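We use cookies to keep this site running. Accept | Settings

Cletutberg students show off bathroom robot – in simulation, for now

Last updated: Sunday, January 6, 2019

The robotics club at Cletutberg's technical college says it will have an arm ready to tidy bathrooms in time for the Dultis student contest. Its four members have been at it since November, and so far all of the work lives on a computer.

Club lead Jeferson Magalhães puts the success rate in practice runs at almost three in four. He did not say what counts as a success, and the club has not published its runs. Rival team Gatov has asked for a live trial before judging. 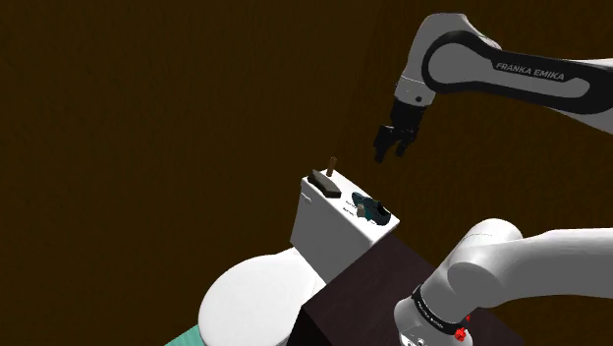 Magalhães wants the simulator to stand in for a real room until the club can book time on hardware. It is a tidy sort of room. The wall is plain brown, the toilet lid is shut and just a few small things sit on top of the tank, with the open gripper hanging over to one side. Family bathrooms tend to be messier – and wetter. The club's next demo is at the Vieira building, again on a screen.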